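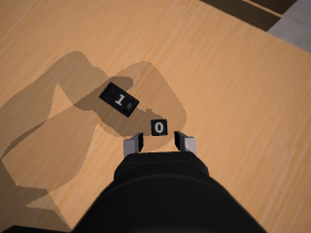
Open gripper in the simulator, with the 0 block just past the fingertips and the 1 block farther back.

Tips for Building a Tabletop Arm That Picks Up Blocks
By Walter Zapata
Reading time: 3 minutes
Print this page | E-mail this page

A small arm that picks up numbered blocks and sets them down again in order is a good first robot for a spare room or a shared workshop. I built mine from a Ladex kit at the Sodenden shared shop and did most of the early testing in Ilden, a simulator that runs on an ordinary laptop. The notes below are grouped by job. Skip the ones you have already done.

Set up the simulator first

Model the table before you model anything fancy. Measure your real tabletop and enter the true height from the floor. A table that is a little too high in the simulator will teach the arm to stop above the block and close on air.

Give the table a wood texture with visible grain, and turn shadows on. Plain gray tables are easy for software to read and real benches are not. In my Ilden setup the arm throws wide brown shadows over the wood and both blocks, much as it does under the shop lights.

Put the camera on the wrist, looking forward over the fingers. You lose the bottom of the view to the gripper body, and that's fine. What matters is seeing both fingertips and the wood between them.

Save the scene under a new name every time you change the lighting. You will want the old one back.

Blocks

Black blocks with light gray numerals are hard to pick out in shadow. Start with something brighter if you are new to this, then switch to black once the arm is doing well.

Make at least one block longer than it is wide. A square block can be gripped across either pair of sides. A long one has to be gripped across its narrow width unless your fingers open very far, so the arm must learn to turn its wrist.

Set the long block down at an angle. If every block is lined up with the table edge you will never find out whether the wrist turn works.

Keep blocks apart by at least the thickness of a finger pad plus a little extra. Pads need room to come down on both sides. Once single picks are reliable, move the blocks closer together and see where things start to go wrong.

For real blocks, cut scrap maple or any close-grained hardwood, break the edges lightly with sandpaper and use flat paint. Gloss paint gives you a bright spot that moves when the arm moves. Let the paint cure overnight before you grip it or the pads will pull it off.

Stencil the numerals. Hand lettering is fine for people but the camera software will mix up a sloppy 1 and a 7.

Gripper and pads

Check that both fingers close to the same center line. Close the gripper slowly on a pencil held upright in the middle. If the pencil gets pushed to one side, loosen the finger screws on that side, shift the finger, and tighten again.

Clean the pads with rubbing alcohol and a lint-free rag. Do it again after any sanding in the same room.

Replace pads as a pair. A new pad on one side and a worn one on the other will twist a block as it lifts.

Don't use thread locker on the finger screws until you are finished adjusting. I did, and had to warm the screws with a soldering iron to get them out.

Approach

Stop short of the block, look, then go in. I have the arm pause with the fingers open, check the block's position again, and only then lower the rest of the way. The pause costs very little time and saved me a lot of knocked blocks.

Center the block between the fingers before you go down. If it sits closer to one finger than the other, move the whole arm sideways. Letting the fingers drag the block into the middle works on smooth wood and fails on anything with a little grip to it.

Lift straight up for the first inch. Turning or swinging before the block is clear of the table will catch a corner.

Run enough tries to trust the result. I ran 2,000 simulated picks before I plugged in the real arm, with the blocks placed at random each time. After that I ran 100 on the bench and wrote down every miss in a notebook, with the block number and what went wrong. The notebook turned out more useful than the log file.

Shadows

If the arm reaches for the dark patch next to the block, the software is treating shadow as block. Add a second lamp on the other side of the table and try again. If that cures it, take the lamp away and work on the software, or leave the lamp and get on with the build. I left the lamp.

Move the simulated light as well. Try it low on the left, low on the right, and overhead. An arm that only works under one light will stop working at four in the afternoon.

Watch for the arm's own shadow running ahead of it. On my bench this was worst in August, with the sun coming straight through the side window. A piece of cardboard in the window took care of it.

Bench and wiring

Bolt the base down. Clamps creep. I used 3 carriage bolts through the benchtop with large washers underneath, and the base has stayed put.

Leave a loop of slack in the cable at every joint, and tie it on both sides of the loop. Run the arm through its full reach by hand with the power off and watch the loops.

Put the stop switch where your other hand rests. Label it. In a shared shop, tape a note to the arm when it is powered and you have stepped away.

If you use a Czerwiński power supply like the one that came with my kit, check the voltage switch on the back before you plug it in. Mine arrived set for the wrong country.

Keep coffee on a different table.

When the real arm and the simulated one disagree

Check table height first, then camera angle, then finger opening, in that order. Height was the trouble for me 2 times running. A sheet of paper slid under the closed fingertips makes a good gauge. It should drag a little and still pull free.

If the misses all fall to the same side, the camera mount has shifted. Snug it up and redo the camera calibration before you change any code.

Print this page | E-mail this page
Contact | Copyright Walter Zapata. All rights reserved. | Back to top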